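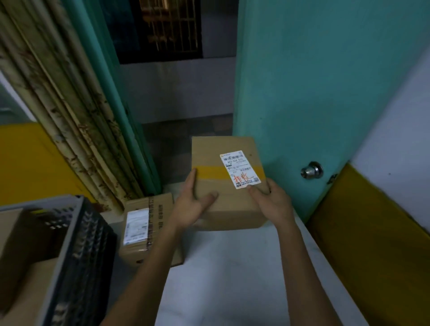
List: verkside-users
Subject: Re: Duplicate order confirmations after moving the queue to Vesbridge
From: Rafsan Siddiqui

Replying on list so it ends up in the archive. I've trimmed the original message to the parts I can answer.

Puspita Chin wrote:
> We moved the outgoing mail queue from the old Clirkov relay to Vesbridge
> in August. Since then some customers get two copies of the order
> confirmation. The bodies are identical. The Message-ID headers differ.
> The retry interval is 119 seconds, which is what the relay shipped with.
> The order table has one row per order, so I don't think the shop is
> submitting twice. Is there a known problem with 4 workers?

There is no problem with the worker count as such. With one worker you would see the same thing, only less often.

The differing Message-IDs are the useful part. Vesbridge does not generate that header. It passes through whatever the Verkside mailer hands it, and the mailer builds the header when it renders the template. Two IDs therefore mean two renders, and two renders mean the job was picked up twice. If the queue had resent a single rendered message, both copies would carry the same ID and most mail clients would fold them together.

The job is picked up twice when the visibility timeout is shorter than the time the worker holds it. The default in Vesbridge is 19 seconds. The old relay had no such timeout. It kept a lock until the worker either finished or dropped its connection, so a slow job could sit there indefinitely and still go out only once. Your 119 is the retry interval. It applies after a reported failure and has no effect on a job that is merely slow.

To confirm, turn on claim logging on one worker and look for the same job number with two different claim tokens. The lines look like this:

claim job=order-mail token=a2 state=open
claim job=order-mail token=a4 state=open
done job=order-mail token=a2 state=stale
done job=order-mail token=a4 state=ok

The "stale" line is the first worker finishing after its claim expired. By then the message has already been handed to the SMTP server, so marking the job stale does nothing for the customer.

Two changes are needed, and the order matters.

First, derive the Message-ID from the order number and the template name instead of from the clock. The setting is mail.id_source, and the value you want is "record". Do this before touching the timeout. It won't stop the second send, but many receiving systems will discard a copy with an ID they have already accepted.

Second, raise claim_timeout above the slowest render you see in the logs. Don't set it to an hour. A worker that crashes keeps its claim until the timeout runs out, and confirmations that arrive an hour late produce their own support mail. If your slow renders come from the PDF invoice, move the invoice into its own job and leave the confirmation as plain text.

The Oprea plugin also has a checkbox labeled "resend if unconfirmed". Leave it off. It compares against the delivery log, and the delivery log is written after the job is closed, so every slow message looks unconfirmed to it.

On the question further down in your message, about the shipping notice going out before the order confirmation: that is a separate matter. The two templates sit in separate queues with no ordering between them. If you need one before the other, set depends_on in the shipping job and give it the confirmation job's key. A failed confirmation will then hold back the shipping notice, so decide whether you want that before you enable it. 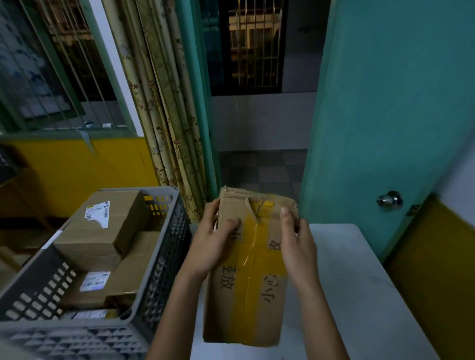 Puspita Chin replied that the claim log did show paired tokens, all of them on orders with an invoice attached, and asked whether changing mail.id_source affects messages already in the queue.

It doesn't. The ID is fixed at render time, and a queued job has not been rendered yet, so anything still waiting will use the new setting as soon as the workers restart. Jobs that are claimed at the moment of the restart are the exception. Drain first:

vesbridge drain --queue=order-mail --wait

Then stop the workers, change the setting, and start them again. The drain command refuses new claims but lets open ones finish. On versions before the claim log was added it returns immediately whether or not anything is open, so check the open count by hand if you are on one of those.

Rafsan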